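Buying a Wood Table Finish: Questions We Get, Answered Without the Sales Talk

By Bríd Egan

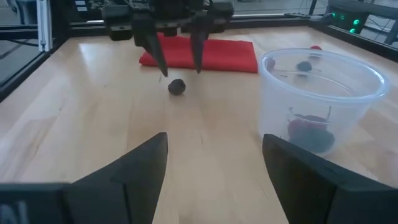 Do I need a special oil for pale wood?

Probably not. Bradel sells a "blond" version of its oil at a higher price, and I couldn't tell it from the regular one on two halves of the same board. Try the cheap can on the underside first.

Is "food safe" worth paying for?

Ask the seller what they mean by it. Most finishes are fine once they've fully cured. The label tells you very little about how long that takes.

Grivo says its wax lasts 1,000 wipes. Does it?

I don't know who did the wiping or what they wiped with. Mine looked dull by the window end well before the rest of the table. Plan on redoing it when water stops beading.

Can I put oil over old varnish?

No. It sits on top and stays sticky. Sand back to bare wood or stick with varnish.

How long before I can use the table?

The Wogan can says 90 minutes. Dry to the touch, maybe. I wouldn't put a hot mug on it that day, and if you finish on Sunday, eat somewhere else on Monday.

Will a finish stop the wood from turning yellow?

Skorari claims so. Sunlight changes most woods whatever you put on them, and a UV blocker only slows it down. Move the fruit bowl now and then or you'll get a ring.

What about rags?

Oily rags can catch fire on their own. Lay them flat outside to dry, away from anything that burns. I have no doubts about this one.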